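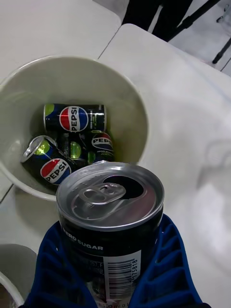

Cola for limescale, cola for rust, cola for burnt pans. I've tried most of these and I'm not convinced. It is a weak acid with dye in it, and the diet sort only saves you the sticky rinse. I left 400 ml in our kettle overnight and the scale looked much as before. Citric acid, 2 teaspoons in a full kettle, had it clean by the time I'd fed the cat.

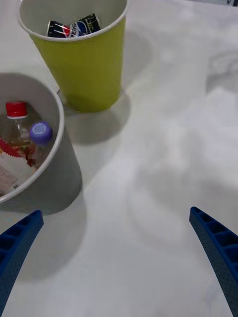

Paper cup on a white tabletop.

Mei Castellanos swears by paper cups for mixing descaling paste. Fine for one go - mine went soft at the seam while I was on the phone. An old jam jar does the job.

As for the Gorneo tablets, they work, but so does the citric acid. Rinse twice either way, and keep both off marble.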